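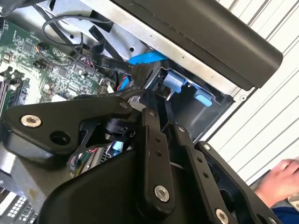 Siobhán Hegarty likes to say that a computer case is a cupboard, and that people who would happily empty a cupboard go weak at the knees when asked to take the side off a computer. Pull up a chair, she tells them, and look at it for five minutes before you touch a single thing.

Chapter 3
Inside the Case: Boards, Bays and Cables

We will take her advice in this chapter. The first two chapters stayed on the outside of the machine, with the power cord, the ports and the buttons, and by now you should be able to shut a desktop down properly, unplug it, carry it to a table and remove the side panel without losing the screws. (If you did lose a screw, you're in good company, and there is a note about magnetic trays at the end of Chapter 2.) Now we get to look in.

What most people feel when they first look into an open case is a sort of mild dismay. There seems to be far too much in there, all of it crowded together, and the cables have no respect for anything. They loop over the board, dive behind metal, and come up again somewhere you weren't expecting. Let that feeling pass. It does pass, usually by the second or third machine, and one day you will open a case and see four or five familiar things and a little bit of clutter.

Start with the largest flat thing. The motherboard is often green, though board makers have used nearly every color over the years, and it carries a dense crop of tiny parts soldered right onto its surface. You will not be repairing those parts in this book. What you want from the board, for now, are its landmarks: the long narrow slots where memory modules stand on edge, the small groups of bare pins called headers, and the places where a plug of any size goes in. A memory slot with a module in it is a very good landmark, as it is long, straight and hard to mistake for anything else. Find it first and you can describe the position of everything else by it, the way you might give directions from the church.

Next, look for the bright metal. A drive bay is a plain steel frame that holds the storage drives, and it tends to stand out against the board, with its flat panels and its rows of round holes. Some holes take screws, some let air through, and a fair number seem to be there in case somebody someday wants them. In certain cases the whole bay lifts or swings out once a catch is released, and in others it is riveted to the body and will never move, no matter how firmly you reason with it. Section 3.4 shows how to tell which kind you have.

Then there are the cables, and I want to spend a little longer on these, because they are what this chapter is really about.

A few words about cables

It helps to sort them by what they do. Power cables bring electricity from the power supply to the board and the drives. Data cables carry information between the drives and the board. And then there are the little wires, which run to the front of the case and look after the power button, the lights, and sometimes a fan or a speaker. If you can say which family a cable belongs to, you already know a good deal about where its two ends are likely to be.

The SATA data cable is the friendliest of the lot. It is thin and flattish, with a small flat plug at each end, and the plug has an L-shaped opening so that it goes in only one way. Red, black and blue are all common. The color tells you nothing about how fast it is or what it is connected to, but a bright blue cable is a pleasure to trace through a dark tangle, and students who get to choose their own spares nearly always come back with something cheerful.

Flat ribbon cables are older in spirit, although you will still meet them. Many have lettering along them in pale ink. It is worth tipping a lamp over to read it. A figure with a V after it, such as 30V, will generally be a voltage rating for the cable, and that is the most the insulation is meant to handle, which may be a good deal more than what is passing through. A word such as Serial is a hint about where the cable belongs. Copy down whatever you can read, exactly as it's printed, and leave a gap for whatever you can't.

The little wires cause more grief than all the rest together. They come in pairs, red and black, or red and blue, or some other combination the maker had on the shelf that season, and they end in small plugs that push onto pin headers. Quite a few of these plugs will go on backward, or one pin over, with no complaint at all. The computer then refuses to start, or a light stays dark, and you lose an evening. Please make a drawing before you take any of them off. It needn't be a good drawing.

How to look

I learned this part from Samran Saengthong, whose Scanlon repair bench had a long table and a very bad lamp, and I have taught it the same way ever since. Lay the case on its side with the open face up. Keep your hands in your lap. Pick one cable, any cable, and follow it with your eyes from one end to the other. When it disappears under something, stop and note where it went in, then look for where it comes out. Only when your eyes can go no further may you use a finger, and then just to lift the cable a little and let it back down.

It sounds slow, and the first time it is. But a cable that has been followed slowly is one you can unplug and put back with an easy mind, and I have seen a great many cables yanked out in a hurry by people who then stood holding the end and wondering aloud.

You should also know where the plug is before you pull it. Pull on the plug, never on the cable. Some plugs have a little latch that has to be pressed, and you'll feel it give under your thumb. If a plug won't budge with gentle pressure, there is almost certainly a latch you haven't found, so go back to looking.

What you will need

For the exercises in this chapter, have ready an old desktop computer that nobody depends on, unplugged from the wall; a Phillips screwdriver in a middling size; a good lamp; masking tape and a pen for labels; and a notebook. The practice machine used throughout the book is a Varholm tower, a plain and roomy case, and the drawings follow its layout. Yours will differ. If you are working with the smaller Dilus desktop from the back of the supply list, expect the drive bay to sit closer to the memory, and allow yourself extra time for section 3.5.

Before you reach in, touch a bare metal part of the case with your hand, and do it again each time you come back to the table. Take off rings and bracelets. Roll up loose sleeves.

What this chapter covers

3.1 Finding your landmarks on the motherboard
3.2 Power cables and how they are keyed
3.3 Data cables: SATA and flat ribbon
3.4 Drive bays, fixed and removable
3.5 Front panel wires and pin headers
3.6 Labeling, unplugging and putting back

Words to watch for

Header: a small group of bare pins on the board that a plug pushes onto.
Keyed: shaped so that a plug fits in only one direction.
Module: a small board that slots into a larger one, such as a stick of memory.
Trace: a thin line of copper on a circuit board that carries a signal or power.

Before you begin

Open your practice machine and spend five minutes with it, hands in your lap, as Siobhán would have it. Then write half a page in your notebook on what you see, in your own words, and don't worry if most of it is "the black thing next to the other black thing." Keep the page. We will come back to it at the end of section 3.6, when you'll go through and put the proper names in.

3.1 Finding your landmarks on the motherboard

Turn the case so that the ports at the back are on your left, and find the memory slots.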